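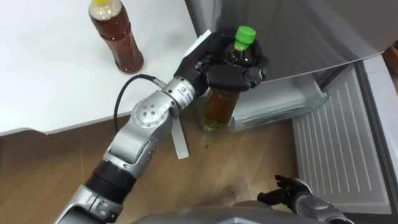 Makers of garden sprayers and watering gear have spent years reducing the weight of their valves and very little time on the part that fails first, the threaded cap. My argument is that the trade should settle on one coarse cap thread for every hand-filled container it sells, from feed bottles to tank sprayers. The drinks trade sells liquids under plain screw caps, like the bright green one on that bottle of amber-brown liquid, and buyers don't need an instruction sheet to work them. A grower filling a sprayer at 5 a.m. in gloves has the same need and gets a fine thread that starts crooked one time in every few.

I keep records for a container nursery with 77 benches. Last season we replaced more sprayer caps than nozzles, wands and hoses combined. The Havetti tank uses a fine thread with a flat gasket. The Konum uses a coarse thread with a gasket of a different width. Neither cap fits the other tank, and both are black, so they end up in the same bin. Atif Bajwa, our head of irrigation, now paints them.

The usual defense of the fine thread is sealing pressure. It has some merit. A pump tank has to hold air, and more turns of thread spread the load. But the gasket does the sealing, and a coarse thread with enough depth will hold a decent gasket in place at the pressures a hand pump can reach. Lokeo has sold a coarse-thread tank for years. Ours have leaked at the hose fitting - never at the cap.

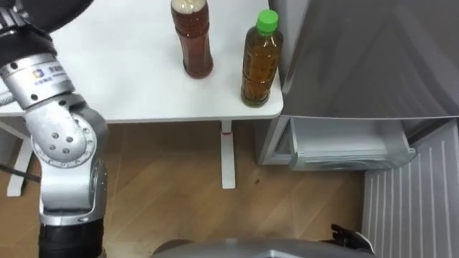

What a standard would cost

New molds are expensive, and a small maker will not scrap good ones to please a nursery. Tetsuya Hosoda, who buys for a growers' co-op, suggested to me that the change be tied to mold replacement, with a period of 4 years in which both threads are sold. I think that is fair. Adapters could cover the older tanks.

The co-op has 2,005 tanks in use among its members and stocks three cap sizes for them. One size would free shelf space and cut wrong orders. It would also let a grower keep a spare in the truck and know that it fits.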